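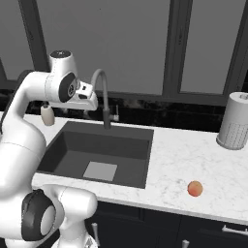

Oral Reasons in a Busy List: speaker notes

Grażyna Sowa, Lustham Registry, November session for new magistrates

Search this site
Search

Opening (keep short)

Thank Dorota Lis for the invitation. Say where I come from: registry first, then the bench at Lustham, with circuit weeks at Pirihi. Say that I'm talking about civil and minor criminal matters only. Family matters have their own rules on reasons, and Dorota is covering them after lunch.

The list

Last year Lustham and Pirihi finalised 1,755 contested matters between them. Reasons were reserved in 42. Everything else was decided from the bench, usually within a few minutes of the last submission. Let people write those numbers down. Most of the group will have come from practices where a judgment was something that arrived in the mail weeks later, so the proportion usually surprises them.

Ask for a show of hands: who has lost a case and been told why on the spot? Take one answer, two at most.

Who the reasons are for

The losing party, first. They are in the room, often without a lawyer, and they will remember the first thing you say and very little after it. I give the result in the opening sentence. Some colleagues prefer to build up to it. I've tried both ways and the build-up means a person sits there trying to guess from your tone, and misses the findings.

Then the appeal court. A judge on appeal has only the transcript. If you nodded at a witness or held up an exhibit, the transcript has nothing. Say "exhibit 3, the signed receipt" every time, even if it feels stiff.

Structure I use

Handwritten on one sheet, same order each time. Result. What was agreed. What was in dispute. Which evidence I accept on each disputed point, and why. The law, in as few words as it needs. Orders, with dates. Costs.

Pause here and let them copy it down. The sheet is also in the handout.

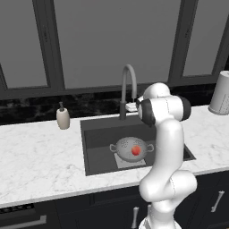 The part that causes the most trouble is the fourth. "I prefer the evidence of the plaintiff" is a conclusion. It needs something under it: a document that matches one version, a date that doesn't fit the other, a concession in cross-examination. One or two of those is enough in a small claim. Demeanour by itself is thin, and more so when the witness is nervous or speaking through an interpreter.

Worked problem: the Lulik fence

Hand out the single page. Neighbours, a shared fence at Lulik, a claim for $300 as half the cost of replacing eight panels. The defendant says she never agreed. There is a text message that could be read either way. Give them ten minutes to prepare, then two volunteers to deliver reasons aloud.

Things to listen for: did they say who won? Did they deal with the text message? Did they explain the time to pay? In past sessions people have spent so long on the message that they forgot to make an order.

When to reserve

A real point of law you haven't met before. A finding of dishonesty against someone who'll lose a licence or a job over it. Any day when you notice you are irritated. Coming back at 2 pm is also an option and I use it more than I use reserving. Tell the parties the time and keep to it.

Don't revise the transcript later beyond grammar and obvious slips. If the reasons were wrong, they were wrong, and the appeal is the place for that.

Questions

Likely to be asked about recording failures. Answer: keep the sheet, put it on the file, note the time the recording stopped. Also likely: the Pinby practice of handing out a written summary at the door. I don't do it. It works at Pinby because the list there is small and the registry has the staff to type it.

Related items

Self-represented parties: the first five minutes
Working with interpreters in short hearings
Dorota Lis: reasons in family matters (handout)
Pirihi circuit listing arrangements
Time to pay: drafting orders people can follow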